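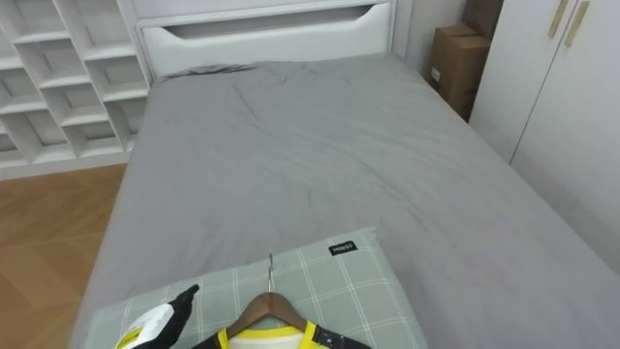

Shiny football shirts sliding off wooden hangers, what am I doing wrong?

Posted in Home & Laundry

Morenike Ekwueme

Hello all, long-time reader, first time I've had a thing annoying enough to post about.

We've moved into a place in Flodham with a proper chrome rail for our clothes (before this it was one chest of drawers between two of us and a chair, you know the chair) and I bought a set of nice wooden hangers to go with it. Lovely for coats. My tan coat has never looked better. But my other half plays five-a-side for the Clarkow lot and has a pile of sports shirts, mostly yellow and black, all in that slippery smooth material, and they will not stay put. One shoulder goes, then the whole shirt droops to one side, and by Wednesday there are at least two on the floor under the coats getting trodden on.

I've been laying them out on the bed with the hanger and putting them on flat, thinking it was my technique, and they look perfect on the bed. Then I carry them to the rail and by the time the hook is over, one sleeve has gone for a wander and the trim is folded back on itself. I've tried doing it at the rail instead and that's worse, I end up holding the hanger in my teeth.

Also, and this is really a second thing, sorry. They come out of the wash creased and I don't dare iron them with the numbers and badges on. Somebody at work swears by a spray bottle, just a fine mist and smooth it with your hand. Does that work on this kind of fabric or is it only for cotton? They're 100% polyester according to the label, wash at 30, don't iron on the print.

I don't want to buy another full set of hangers if I can help it. These were from Moltenen and not cheap!

Edit: yes the collars are the normal round kind, no zips or buttons, so I can't do anything up to hold them on.

Botond Kovács

Oh I know this one, I did the kit for my daughter's team for 3 seasons and it nearly finished me off.

Your hangers are too smooth and the shirts are too smooth, that's all it is. Varnished wood and polyester is like putting a wet fish on a slide. You don't need new ones though. What I did was put a rubber band round each end of the hanger, one of the thick flat ones the postman drops, wound round a couple of times about where the shoulder seam lands. The shirt grabs it and stays. It looks a bit rubbish but once the shirt is on you can't see it. If you want it prettier, you can get little stick-on silicone strips, I think they come in clear. I bought Garcia ones from the market and they were fine on some hangers and peeled off others, so wipe the wood down first and give them a night to stick before you hang anything.

The other thing is how the hanger goes in. Don't poke it through the neck! Everyone does it, I did it for years, and on a round collar you're stretching the ribbing every single time, and once that's gone baggy the neck is wide enough for the whole thing to slip. Go up from the bottom hem. Lay the shirt face up on the bed like you're doing already, slide the hanger up inside, hook out through the neck, then pull the shoulders level and give the sleeves a little tug down.

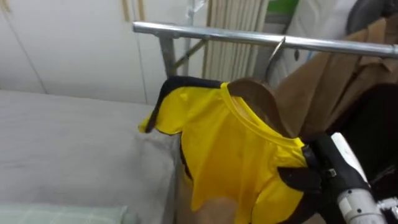 When you get to the rail, hold the shirt by the hanger and the cloth together, so pinch one shoulder against the wood with your thumb while you get the hook over. Then let go and sort the other shoulder out last. If a sleeve or a bit of trim has flipped over, turn it back there and then, as a fold left in that stuff for a few days sets like a crease and you'll be back to your ironing problem.

Leave a bit of a gap between them and the coats as well. A heavy coat swinging about when you pull something off the rail will drag a light shirt half off its hanger. I had 4 coats at one end and all the kit at the other, with the gap in the middle, and that helped more than I thought it would.

On the spraying, yes, it works, but go lightly. Plain water, hold the bottle well back, mist the inside of the shirt so you're not soaking the badge, and smooth it downwards with a flat hand. Do it on the hanger and leave it to dry there, not in a pile on the bed. I wouldn't bother with the scented ones, one of them left marks on a black shirt and I had to wash it again.

Stinkyboots4

just fold them?? mine have lived in a drawer for years. roll them up if you're worried about the print cracking, and it takes up less room. hangers are for shirts with buttons imo

Morenike Ekwueme

Botond, thank you so much, the rubber bands are on! I had a bag of them in the kitchen drawer, so it's cost me nothing. Did roughly half the shirts last night, going in from the hem, and it's so much less of a faff than wrestling the neck. I've moved the coats up to the far end as well. Will report back after the next match wash.

Stinkyboots, the drawer is full of his socks. I'm not getting into the socks on here.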